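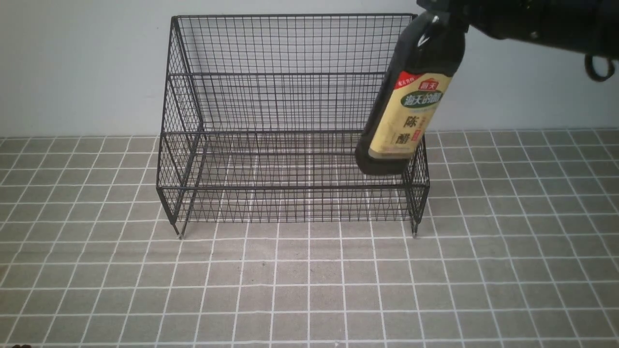
首页 | 关于我们 | 员工发展 | 新闻与讲稿 | 联系方式

员工带薪照护假制度实施情况说明(讲稿备注)
八月 | 报告人:Dimas Manurung,Danik 人力资源部

【开场】

各位同事,上午好。

受公司管理层委托,由我向各位汇报照护假制度的实施情况,以及下一阶段的调整安排。会议资料已于会前发至各部门负责人,正文中的条款编号以该版本为准。

(停顿,确认 Ninh 分会场的声音已接通。)

【第一部分:制度背景】

照护假适用于需要照料父母、配偶、子女或其他共同生活成员的员工。制度出台之前,员工遇到此类情形,通常使用年假或事假。年假用完之后,部分员工选择转为兼职,也有员工提出离职。离职面谈记录显示,照护责任在离职原因中长期排在前列,但原有的统计口径把它归入“个人原因”,未能单独反映。

去年修订口径后,人力资源部会同 Dolach 办公室重新整理了面谈材料,并据此提出现行方案。

【第二部分:主要条款】

(幻灯片第二页。逐条说明,不必念全文。)

一、覆盖范围。Danik 及 Ititz 两家单位的在册员工共800人,均纳入本制度。试用期员工同样适用,兼职员工按合同工时折算。

二、假期天数。每一自然年度14天,全额带薪,可按半天申请,不要求连续使用。

三、申请程序。一般情况提前五个工作日提交;突发情况可先行休假,返岗后两个工作日内补办手续。

四、证明材料。员工填写声明表即可,直属主管无权要求提供病历或诊断证明。此项请各位主管特别注意,已有部门在执行中自行增加了要求,人力资源部已书面纠正。

五、休假期间的工作安排由部门统筹,不得要求休假员工自行寻找代班人员。

(如有人问及与年假的关系:两者分别计算,互不抵扣。未使用的照护假不结转,也不折算工资。)

【第三部分:实施中的问题】

第一,部门之间差异较大。职能部门申请较为普遍,轮班岗位申请明显偏少。我们在 Ninh 听取意见时了解到,轮班员工并非没有需要,主要顾虑是班次缺人,由同组同事承担。把压力留给班组内部消化,制度就难以真正落到一线。

第二,男性员工申请比例偏低。部分员工反映,提出申请时曾被问到“家里有没有别人可以照顾”。此类询问不妥,今后主管培训将列入专门内容。

第三,“共同生活成员”的界定不够清楚。有员工照料祖父母,有员工照料无婚姻登记的伴侣,各单位掌握的尺度不一。修订稿已明确:以员工本人声明为准,不以户籍或登记关系为限。

(此处语速放慢。第三点在预备会上讨论较多,现场可能有提问。)

【第四部分:Ititz 的做法】

Ititz 的情况由 Hưng Đỗ 先生提供,他负责该单位的排班管理。主要做法是设立机动班次,每月排班时预留人力,优先用于顶替照护假空缺。机动班次的人工成本由单位统一列支,不计入班组考核。

Hưng Đỗ 先生在书面材料中写道:“班组长过去批假,先看自己手里还有没有人。现在先批假,再由排班组安排人员。”

这一做法需要增加一定预算,是否推广至其他单位,财务部门正在测算,本次会议不作决定。

(若 Hưng Đỗ 先生在场,请他补充排班表的编制流程,不超过五分钟。)

【第五部分:下一阶段安排】

修订后的条款文本将发各单位征求意见,意见请以部门名义汇总,直接发送人力资源部制度组。员工个人意见可通过内部信箱提交,可以不署名。

主管培训分两场进行,第一场面向轮班部门,第二场面向职能部门。培训内容包括申请受理、保密要求和沟通用语。未参加培训的主管,其审批权限暂由上一级代行。

申请系统同步调整。现有页面中“请假事由”一栏为必填,修订后改为选填,历史记录中的相关内容对主管不再显示。

【结束语】

照护责任可能出现在职业生涯的任何阶段,对象也不限于年幼子女。希望各部门在执行中严格按照条款办理,遇有疑问及时与制度组联系,不要自行解释或附加条件。

汇报完毕,请各位提问。

(提问环节由主持人掌握时间。涉及个案的问题不在会上答复,请提问人会后单独联系。)

相关内容
· 弹性工时管理办法常见问题
· Dolach 办公室哺乳室使用须知
· 主管沟通培训:第一场报名通知
· 新员工入职指引(修订版)
· Ninh 员工代表座谈纪要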